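Stop painting everything gray

I've rented in six buildings now and every one of them had the same walls. Gray. Not even a gray somebody chose, just the gray that comes in the big bucket. I think it's making us worse at living in our own homes and I'm going to argue it quickly, I have a bus to catch.

My current place is in Flurkside, second floor, good light, nice neighbors. Gray hall, gray bedroom, gray ceiling in the bathroom for reasons I can't imagine.
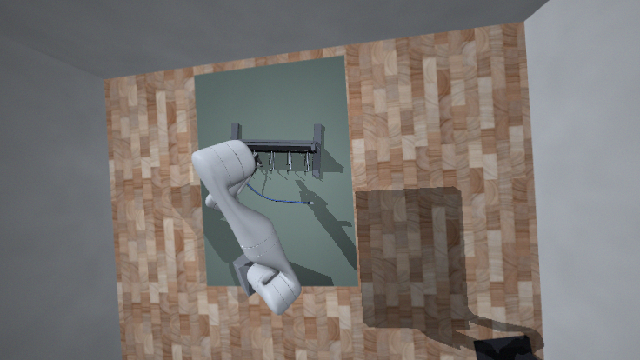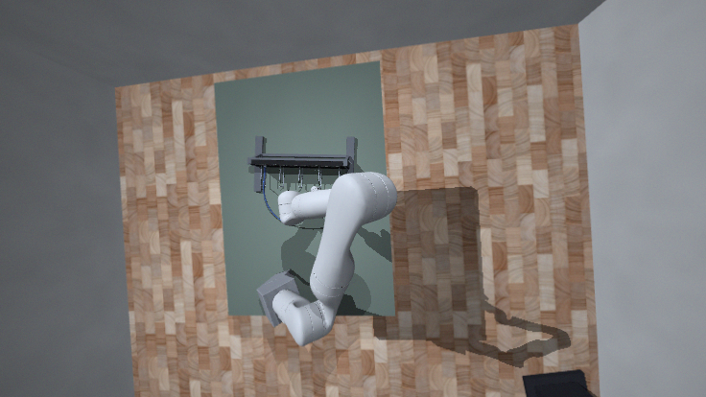
Gray walls, patterned wood floor. 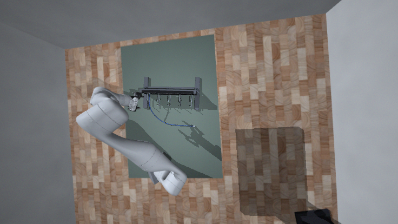
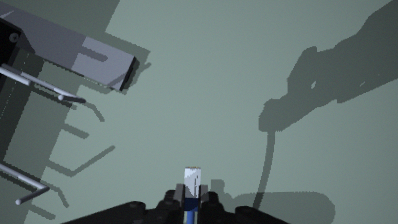
So should a renter bother painting a place they'll leave in a couple of years?

I'd say paint one room, the one you sit in most, and get the landlord's okay in writing first. Two years is a long time to look at a wall you don't like.

That's the practical part. The rest is me complaining.

The argument for gray is always resale. Or "neutral." Agents love neutral. The idea is that a buyer walks in and imagines their own life on the blank wall, and a yellow kitchen would get in the way of that. I don't buy it. I've looked at plenty of apartments and the ones I remember had something wrong with them. A pink pantry. Green doors, all of them, even the closet. I remember standing in that green-door apartment in Heton and thinking, somebody had fun here. I didn't take it – no laundry – but I still think about it more than I think about the place I did take.

And the floors! We get all worked up over floors. People will spend a month on floor samples, tan or honey, wide plank or narrow, and then put the bucket gray on four walls without a second look. The walls are most of what you see. You look at them when you're sick. You look at them on the phone with your mother.

My friend Babatunde Ogbonna disagrees with nearly all of this. He paints houses for a living so I have to take him seriously, a bit. His view is that people ask for color and then hate it. He did a dining room in a dark rust last July, two coats, lovely job, and got called back to cover it up before the curtains were even hung. Gray never gets a call back. Fine. But a thing not getting complaints is a pretty low bar. I don't complain about the waiting room at the dentist either.

He also says the light matters more than the paint, and here he's right and I hate it. A warm gray in a south room can be beautiful. I've seen it. The trouble is that the same gray goes in the north room too, and the basement, and the stairwell with the one bulb, and there it just looks like weather.

What bothers me most is the fear in it. You own the wall, or you're paying good money to live next to it, and you're decorating for a stranger who hasn't shown up. I did this myself for years. Kept everything pale and hung nothing heavy so there'd be no holes. Lost part of the deposit anyway, over an oven.

Last spring I finally did the front room. Blue, pretty strong, took a weekend and a bit becuase I'd bought cheap tape and it bled along the baseboard. Four people have been over since and two of them didn't like it. One said it was "a lot." It is a lot. I sit in there now. Before, I ate dinner in bed with the laptop.

I know money comes into it. Paint isn't cheap, and plenty of leases flat out forbid it, which is its own scandal and I'd like to see someone on the city council take it up. A lease that lets you live somewhere for years but not change the color of a wall is a strange document. Mine runs 64 clauses and the painting one is longer than the one on heating. I asked, they said yes as long as I put it back. So I'll put it back. One afternoon with a roller, when the time comes.

If your walls are gray and you love them, ok, leave them alone. If you've never really looked, go stand in the room at four in the afternoon and have a look. Then go buy a sample pot, the small one, and do a patch behind the door.

Bus is here.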